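Camon Extends Spare Parts Commitment for Nudden Door Closers

FANESBY, 4 October 2026 — Camon, a manufacturer of hydraulic door closers and floor springs for public buildings, today announced that it will keep replacement parts available for every Nudden closer sold to date until the year 2077. The commitment covers both the surface-mounted and the floor-mounted series and applies to units already in service.

Under the previous policy, parts were held for 25 years after the last production run of each model. Owners of older buildings have told the company that this period is shorter than the working life of the doors themselves. A closer with a worn seal or a stripped adjustment valve often had to be replaced as a complete unit, with new holes drilled in the door and header.

The new parts list contains 80 items, among them seal sets, pinions, return springs, valve screws, arm assemblies and cover plates. Seal sets and valve screws will be sold singly and in packs of six. Existing part numbers do not change. Parts that replace more than one earlier version will carry the earlier numbers on the label.

"Most of the closers that come back to us have sound bodies," said Leif Østergaard, head of product support at Camon. "The spring and the housing are good for decades. What wears is the seal, and a seal is a small part. We want the building owner to be able to order one."
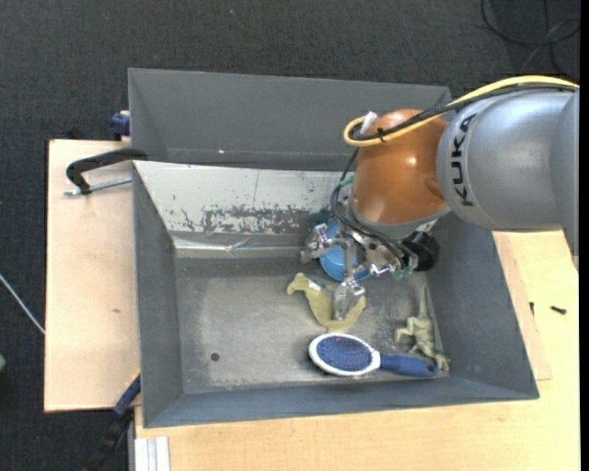 A KUKA robot arm with its gripper lowered into a gray bin.

Orders will be handled through the existing dealer network and, for customers without a local dealer, directly from the Fanesby office. Standard items are scheduled to ship within five working days. Arm assemblies in non-standard finishes are made to order and will take longer; delivery times will be quoted with each order.

Camon has also revised the Nudden service manual. The new edition gives closing force settings by door width, a table of hydraulic fluid grades by temperature range, and torque values for all fasteners. Exploded drawings for discontinued models, formerly supplied only on request, are now included. The manual will be available from dealers in December.

Fire door installations remain subject to local rules. Work on a closer fitted to a rated door must be carried out and recorded by a qualified installer, and the use of original parts does not replace the required inspection.

About Camon
Camon designs and manufactures door closers, floor springs and hold-open devices for schools, hospitals and office buildings. The company is based in Fanesby and is owned by the Sveinbjörnsson group.

Press contact
Leif Østergaard, Product Support, Camon, Fanesby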